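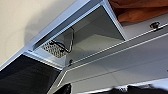
## Dernik wardrobe and top cabinet, after one September

I bought the Dernik set from Kaimal for our guest room, and I write this for people with small rooms like mine. The upper cabinet has a hinged front, and the hinge feels strong. Inside there is a metal panel with many tiny holes – it looks like a vent.

The wardrobe is white, with two tall doors and slim silver handles. They are placed quite low, so my mother reaches them easily. 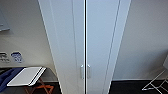

### Assembly

It took me 45 minutes with my neighbor Ajith Thevar. The paper guide has 22 steps and two of them are in the wrong order.

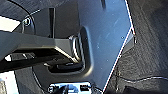
My only real complaint is the finish. White shows every finger mark, and I wipe the doors each Tuesday. Gray scratches less visibly, I think, but a flat blue-gray surface also shows pale scuffs in strong light. So choose the color
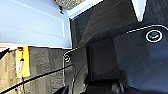
with patience, and ask for a sample first. Four stars from me.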